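Zirerell Home Laundry Package: What to Budget Before You Order
Two-arm humanoid with five-finger hands, for front-loading washers

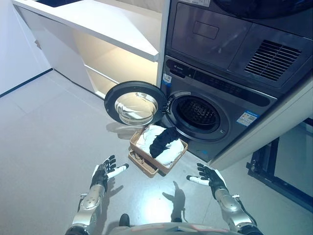
NAKPAN, February

The washer door is open, the basket stands on the floor in front of it, and both hands are reaching toward the clothes. Most buyers ask us about this position first, so please plan your room for it before you look at the price list.

Space
Keep 100 cm of free floor in front of the washer. The door must open fully, and the basket must fit near the drum without blocking the door. A stacked washer and dryer is accepted, but the package covers the lower machine only. If you also want to load the upper dryer, ask for the high reach option and send us the height of its door.

Basket
A low basket with an open top is the best choice. You do not need to buy ours. Deep bags and baskets with a lid are not supported in this version.

Floor
Tile, stone and hard wood are fine. Thick carpet is not. Shiny tiles reflect the light, and our installer may ask you to move a lamp during the setup.

What is included
Robot with two arms and two hands
Charging station
Setup visit, 4 hours
Spare finger tips, one set
Kinirance planning software, one user

What is not included
Electrical work
Changes to cabinets or doors
Delivery above the ground floor
Folding program (sold separately, order code 2471)

Running costs
Put money aside for finger tips and for one service visit each year. Finger tips are a wear part, and wet cotton and zippers use them faster. Our service planner, Anil Iyer, can prepare a yearly estimate if you tell him how many loads you wash in a week.

Delivery time
The standard delivery is 35 working days after we receive the signed room sheet. Without the room sheet we cannot reserve a unit. For apartment buildings with a shared laundry room, please write to Ritu Bajpai before ordering, as the price is calculated per room.

Payment
One half with the order, one half after the setup visit. Leasing is possible through our partner Brelilix.

Related pages: Room sheet (PDF) | High reach option | Spare parts | Contact sales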